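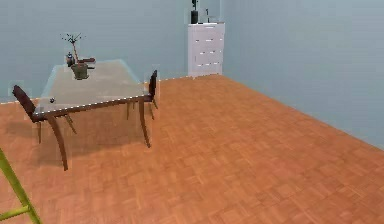
Can you set up the Caslow room kit on an ordinary laptop? Mine handled it fine, and the first run took me one evening in June, snacks included.

I bought the starter pack from Breltstead after Ileana Mihăilă kept going on about it, and so far I'm pretty happy (the manual is another story!). My steps:

Unzip the pack and open the dining room file first. It loads quicker than the kitchen, and there's a big stretch of bare parquet for driving practice.

Set the start point on the open floor, well away from the table. Those curved legs are thin, so I gave them extra room in the safety settings.

Type 146 in the step box and hit Run. The default is 1000 – way too long for a first try.

Pick a target. I like the white dresser by the back wall, as it's a straightforward drive across the floor.

Save your run before you change anything. I lost 3 of mine by skipping this!

If your floor shows up plain gray, go to page 106 of the manual and reload the textures. Auður Mikkelsen on the Tidberg forum has a shorter fix, but I haven't tried it yet.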